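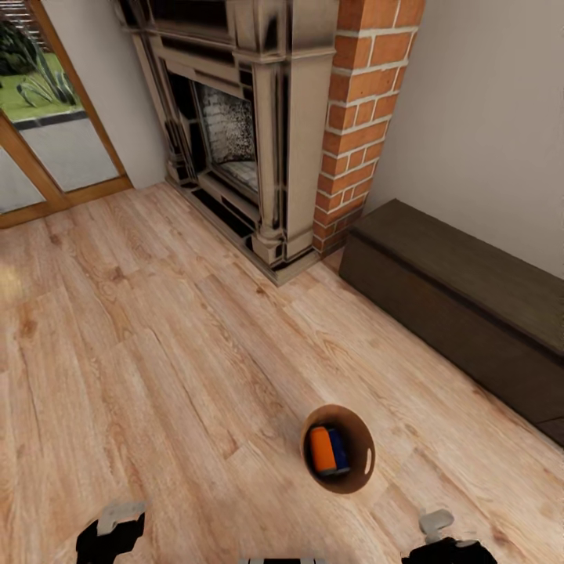
Pale boards, with the knots left in.

Harish Chaturvedi starts work at seven and likes to be finished with the loud part by three. He sands and finishes timber floors in Canevton and the towns along the river, and has done so for most of his adult life. We spoke in his shed over a pot of tea, with the roller door half down against the wind.

He didn't set out to work on floors. He was a panel beater's apprentice, and not a good one.

"I was too slow," he says. "The boss liked things out the door. I'd still be rubbing back a guard when everyone else had gone to lunch. He told me I should find a job where slow was all right."

The job he found was with Kieran Geraghty, a floor sander who was then the only one in the district. Geraghty needed someone to do the edges. For the first year Chaturvedi did nothing else, on his knees with a small disc sander, working along the skirting boards while Geraghty pushed the big drum machine up and down the middle.

"You learn the room from the edges," he says. "You find the nails first. You find where somebody has put a patch in, and where the dog slept. By the time I got to use the drum I knew what a floor felt like when it was wrong."

The drum machine he uses now is a Grundach, bought second-hand from Geraghty when he retired. It weighs as much as a grown man and comes apart in two pieces for stairs. Chaturvedi has replaced the motor once and the belts more often than he can remember. He has been offered newer machines and has tried a couple.

"They're quieter. They've got better dust collection, I'll give them that, and I've fitted a better bag to mine because of it. But I know where this one pulls. It pulls a bit left. If I got one that went straight I'd have to learn to walk again."

Every job goes in a notebook, with the address, the timber, the grits used and the finish. The current one is number 2253. The early ones are in Geraghty's handwriting, as Chaturvedi simply carried on from where the older man stopped.

"People ring up and say, you did our place, it was a long time ago, what did you put on it? And I can tell them. That saves a lot of mucking about. You can't put just any finish over another one. If there's wax in the boards and you put a water-based coat over it, it'll peel off like sunburn."

The job he is working on now is a former boarding house on Piltavska Road. The building is 130 years old and the owner, Bríd Ní Chonaill, wants to keep the original boards in the front rooms. When she bought it there was carpet over lino, and newspaper under the lino. Chaturvedi spent two days on the newspaper alone.

"It sticks," he says. "They used some kind of glue around the outside of the room and it goes like toffee. You can't sand it, it just melts on the paper and clogs. So you scrape. I had a bit of a read while I was down there. Cattle prices, mostly."

Ní Chonaill dropped by the shed while I was there to look at samples. She had four finishes brushed out on an offcut and couldn't settle on one. I asked how she had decided to keep the old floor at all.

"I was told by two people to cover it," she said. "One of them wanted to lay a floating floor straight over the top and be gone in a day. Then Harish came and lay down on the floor with a torch for twenty minutes and didn't say anything, and I thought, well, he's interested at least."

What he was doing, he explains, was looking at how much wood was left. Tongue-and-groove boards can only be sanded so many times before the top of the groove gets thin and starts to split. He checks in a doorway or next to a heating vent, anywhere he can see the side of a board. He reckons the boarding house has one good sanding in it and perhaps a light one after that.

"I told her that. I said this is probably it, so let's pick something that can be touched up. That's why we're talking about oil. With oil you can do a patch by the back door and it blends. With polyurethane you've got to do the lot."

He has nothing against polyurethane. He put it down in his own kitchen, where three children used to come in from the yard in their boots. He'll recommend it for rentals, for hallways and for anyone who says they don't want to think about it again. What bothers him is people choosing from a photo on their phone.

"They show me a picture and they want that colour. But that's a European oak with a white stain, in a room with windows down one side. They've got red gum in a hallway. You can't make red gum pale. You can bleach it, I've been asked to bleach it, and it goes pink."

Pale floors have been the fashion for some years now. Before that it was very dark ones, almost black, which he liked even less. Every footprint showed and so did every bit of fluff. He has since taken the stain off several that he put on himself.

"I don't say anything," he says. "I look it up in the book and I bring the coarse paper."

Knots are another thing that has come around. When he started, customers paid more for clear boards and would ask him to hide a knot under the couch if he could. Now they ask for them. He fills the open ones with a tinted resin, and lets the tight ones be.

I asked him what people get wrong when they try it themselves. He thought about it for a while and poured more tea.

"They stop the machine while the drum is down," he says. "You only have to do it for a second and you've got a dip, and you won't see it till the finish goes on. Then it's all you see. You've got to be moving before it touches and still moving when you lift it."

After that, he says, it's skipping grits. Someone does the floor with the coarse paper, is tired and sore, and goes directly to the fine. The scratches from the coarse paper stay in, and the first coat brings them up. He also sees a lot of floors walked on too early, usually by the person who did them.

He is careful about dust, and more so than he used to be. Geraghty wore a handkerchief. Chaturvedi wears a proper respirator and makes anyone working with him do the same. He empties the dust bag outside at the end of each day and never leaves it in the house or the van overnight. Fine dust with finish in it can heat up on its own, and a sander he knew in Carroll lost a vehicle that way.

His knees are not good. He had one operated on last November and was off work for longer than he'd planned. While he was laid up, Rónán Cullinane, who has worked with him for three years, ran the jobs alone. Cullinane does the edges and a fair share of the drum work now too.

"He rang me every night that first week," says Chaturvedi. "Then he stopped ringing. I thought something had gone wrong. He'd just run out of questions."

Cullinane, when I caught him loading the van, put it differently. "He kept telling me the same thing about the bay window," he said. "I'd done the bay window."

There is no shortage of work. The wait for a booking is a few months, and longer before Christmas, when everyone decides they want the floor done for visitors. Chaturvedi won't take a job in the last fortnight of December. The finish needs time to harden and people won't give it that, whatever they promise.

He hasn't decided when to stop. He'd like to do fewer whole houses and more repairs, lacing new boards into old floors where a wall has come out or a hearth has been filled. It's slower work and it doesn't pay as well. He has a rack of salvaged boards along one wall of the shed for it, sorted by width, with the species chalked on the ends. A few just have a question mark.

"I'll know when I cut into it," he says. "You can smell most of them."

Before I left I asked about the floor in the shed, which is concrete.

"It's level," he says. "I'm happy with it."

Words by Mafalda Arruda

Comments (4)

riverbend_jo
Harish did our lounge and hall when the kids were small and it still looks good apart from where the piano was. He did tell us to put cups under the castors.

Old Chippy
Good to see someone mention the dust bags. I'd add rags with oil on them, lay them out flat outside to dry or put them in water. Never in a heap.

Denise P
Does anyone know if he comes out as far as Carroll? We've got cypress pine with black glue all over it and I've been at it with a scraper since Easter.

riverbend_jo
@Denise P he did my sister's place out that way, so worth a ring. Put your name down early though.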